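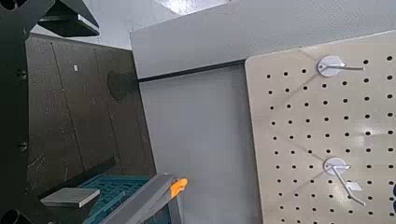 Edin Angelovski rang before I had my coat off and said the trial licence would not be extended past the end of the week, so whatever I wanted to know about the Mellholm kit I had better find out by Friday. Fine. I had planned on that anyway.

Monday, April 22, 2019. Day four with the kit. Ran the hook routine in the morning, pegboard side only, same speed setting as last week. 92 attempts, 80 good. Of the misses, 7 were the fingers closing early, and the rest I have put down as position error until I go through the logs. The early closing is a software matter, I think. The force threshold resets to the factory value each time the controller restarts, and the manual says it doesn't. Wrote to Zandstead, who sell the thing here, and asked for the page to be corrected or the firmware to be.

The wrist camera is better than I expected for the price. Calibration took 74 minutes the first time and well under half that today, mostly from knowing which menus to skip. It does not like glare. With the ceiling light on, the hole detection drops out on part of the board, and turning the exposure down by hand brings most of it back. There is no way to save that setting with the job file – a silly omission.

Cable strain relief at the wrist is still poor. Retaped it at noon. The Cidmont unit we tried in November had a proper clamp and cost more, and its software was worse, so I am not sure what I would tell anyone who asked me to choose.

Şimşekoğlu wants a written recommendation. Current draft: buy one, not three, and only if the support contract covers the controller. Edin says it does. I have read the contract twice and can't find the line.

Tomorrow: logs, then the bottom row of the board. Ask about spare finger pads.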